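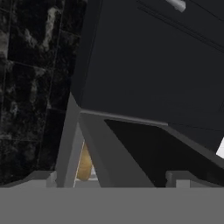 Lai-ching Sin asked on Monday's call whether simulated kitchens are worth paying for at all, or if the money should go to real arm time. Fair question. Short answer — both, but sim first.

Status as of 2024-07-16. 2521 demos saved, all sink and counter tasks. Wrist view plus one wide view for each. Review is slower than recording, 34 still waiting on a second look. Burnitis export works now, Nellavar one dosen't yet.

Sink tasks are the current push: pepper on the board, arm over the basin, pick it up.
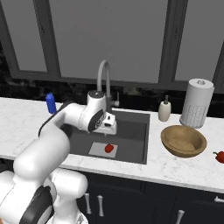
Then the same pick with the start pose moved, so the learner dosn't just memorize one path. Around 60 of those planned before we retrain. Need three more weeks of compute — Ho has the quote. Please approve by Friday if you can.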